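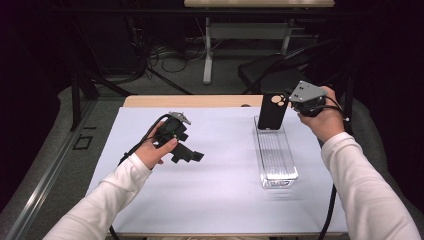
**Covering the work table**

I replaced the paper on the table in February and have been meaning to write down how I did it, mostly for my own use the next time. The table is the Nonholm, the one with the light wooden top and the cable hole near the back. I like the wood, but it is a poor surface for sorting small things. Clear plastic disappears against the grain, and so do little screws and the backing tabs from screen protectors.

White paper fixes the screws and the tabs. It does less for clear plastic. The long tray I keep on the table is see-through all the way, and what shows up is mainly the light on its edges and the grooves in the bottom. I have put my hand down on it more than once.

The paper comes off a Wallik roll, which cost me $30 and should last a long time at the rate I use it. I cut a piece that leaves a strip of wood showing at the far side. My first piece ran all the way back and covered the cable hole, and then I had to cut a notch for the cords, and the notch tore. So now it stops short.

I don't tape the front. Tape on the front catches my sleeves and lifts, and then the whole sheet walks toward me over the course of an afternoon. I roll the piece backward overnight to take the curl out, and that is enough.

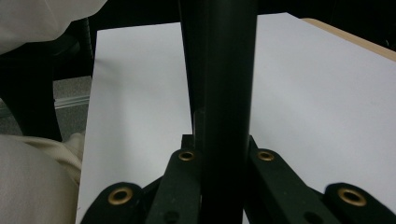 The sheet on the table, stopping short of the wood at the far edge.

Jae-in Ok asked me in the comments on the shelf post why I don't buy a white table and be done with it. I looked at one, the Lloyd, and it was fine. But paper can be thrown out when it gets marked, and I mark it a lot. I write on it, too. Measurements, mostly, and once a phone number I needed later and had already put in the recycling.

The white boards are a separate matter. They have a white face and light tan wood at the edge, and I got them from Urketti after reading that people use them as backdrops for selling things online. I sell a few things online, nothing serious — phone cases, chargers, the odd lamp. Standing the boards up keeps the mess on the rest of the table out of sight, and the light is more even with them there. I had been using foam board before that. Foam board is cheaper, but the corners get soft and it falls over if you open a door.

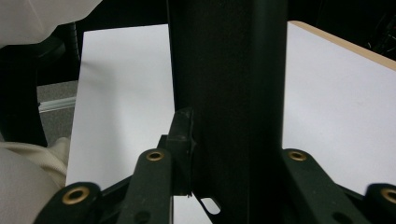 Storage is the part I haven't solved. The boards are too tall for the drawer and too heavy to lean against the closet door, where the foam board used to go. For now they slide in beside the bookcase with a towel under them.

Phone cases are what I handle most. Black ones are the hardest to keep straight. Two cases for two different phones can look the same lying face down, and the only quick check is the camera cutout. Three holes in a cluster narrows it down a bit, and after that I hold the case against the phone. I used to keep them in a shoebox and go through the whole box every time somebody asked for one.

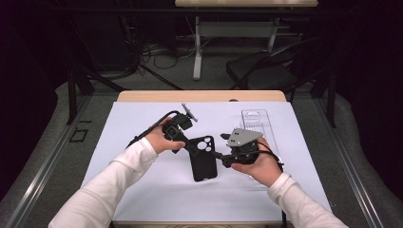 What works better is sorting them by the cutout first and the color second. I put a strip of masking tape inside each one with the model written on it in pencil. Pencil comes off clean if the tape gets reused. Marker bleeds through and stains the lighter cases, and I had to give two of those away.

I keep the clear trays that things come packed in. They make decent dividers, and the longer ones are good for pens or cables. The ribbed ones are annoying to wipe out, so nothing greasy goes in them. If a tray cracks I throw it away, as the edges get sharp.

The next job is the lamp on the left side of the table, which has been flickering since before the holidays. I have already changed the bulb, so it is probably the switch.

Recent posts

Shelf brackets, second try
What I keep in the hall closet
Fixing the drawer that sticks
Masking tape, compared
A box for all the chargers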